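Average speed cameras belong on the Ultbridge road

By Valentin Bailly

The county wants average speed cameras on the 17 miles between Ultbridge and Flollatgate. I think it should get on with it. Patrol cars do good work, but they cannot be on every bend.

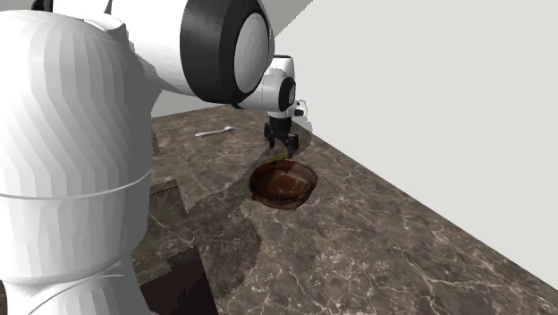 Drivers complain that a camera has no judgement. A constable can let you off with a warning, and a machine -- even one as big as that white robot with the black band round its joint -- cannot. I would still take the camera, as it treats the councillor's car and the plumber's van alike.

The fixed camera at Govuvach caught 129 drivers in July. Most people I know slow down for it, then speed up again within a minute. Timing cars over the whole distance would stop that.
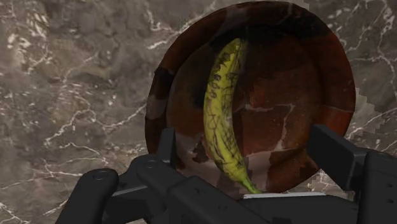
What the money should do

Fines ought to pay for 3 more traffic officers at night, when drink-driving is the bigger worry.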